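Torkora Robotics Club – minutes of the September meeting

Meeting opened at 4 pm in the computer lab.

1. Previous minutes
Accepted with one correction: the practice arm is booked until the end of term, not mid-term.

2. Simulator team
The Lindura task is running on both lab computers. Members finished 484 of the planned 500 practice runs before the meeting. The remaining runs will be done at lunch. The team showed the wrist view with the gripper open and asked for comments on the approach.

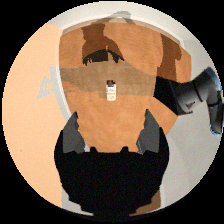
Wrist view in the simulator, small white item between and beyond the open fingers.

Discussion was mostly about lining up before closing the fingers. Some members want a slower approach – others would sooner keep the speed and fix the angle. Agreed to try the slower setting first and report back.

3. Umali Cup
Entry form is due before the holidays. Entry fee of $97 approved. Team name will be Jurnorus, as last year.

4. Other business
Lab chairs to be stacked after each session. New members still need to return permission notes.

Meeting closed at 4:50 pm.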